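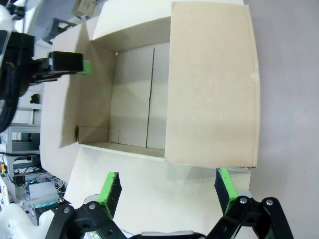

Week 6 – Buying a packing cell

OK, so this week we're shoppers! The kit on our list is the Plirano two-arm packing set, and I want you to read the quote the way a small warehouse would. Nivus asks 329 a month on lease, training included. Boden rents by the day at 400, which sounds awful until you remember how short some busy seasons are. 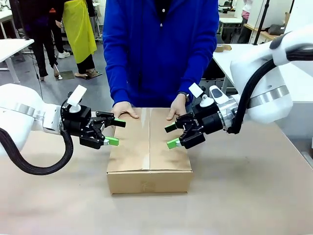 My own gripe is with the service plan – 32 pages, and I still can't tell who pays for worn finger pads. Bring your pick on Thursday.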